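What does the pink coffee mug pay for?

My Monday stop is Akeck, the coffee place two blocks from work, and last week the cups had gone pink again. So had the sleeves and the tip jar. A card by the register said "a portion of proceeds" would go to fight breast cancer. I asked which charity. The kid behind the counter looked at the card, front and back, and told me he'd find out. 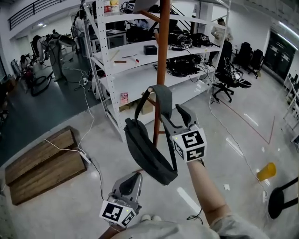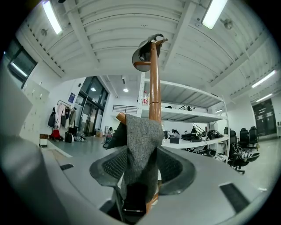
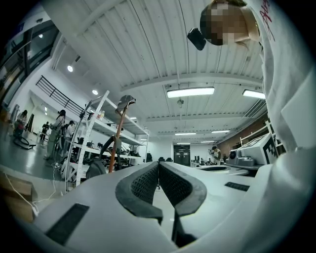 A portion of what?

I have a family reason to care about this, which I've written about before and won't go through again. My aunt Waraporn Sangkhawat had her treatment paid for by insurance, a second mortgage and a church supper. No mug was involved.

So I wrote to four companies with pink stuff on the shelf near me. Two never answered. Bronetti, who make the mug, sent a form letter thanking me for my passion. Itberg, the sock people, did write back properly, and I'll give them credit for that. They donate a dollar a pair, up to 300 dollars per store. Fine, but the cap isn't printed on the label. Once a store has sold 300 pairs, the rest of the pink socks are just socks, and the shopper at the register has no way to know.

I took this to my friend Duangjai Tanasarn, who did billing at a clinic for years and is more patient than I am. She thinks I'm being a crank. Her argument is that the ribbon reminds people to book the mammogram, and if it moves a few of them, who cares about the socks. Maybe. I'd like to see someone show it. I've been looking at pink ribbons since high school and I still put my own appointment off until April.

What I did instead

The Wannasri fund, which covers gas and parking for patients at our county hospital, puts its whole budget on one page. Last year they paid for 889 rides. I can read that and understand it. I sent them 100 dollars, and I got a receipt with a phone number on it that a person picks up.

I went back to Akeck for my coffee this morning. Still no word on the charity.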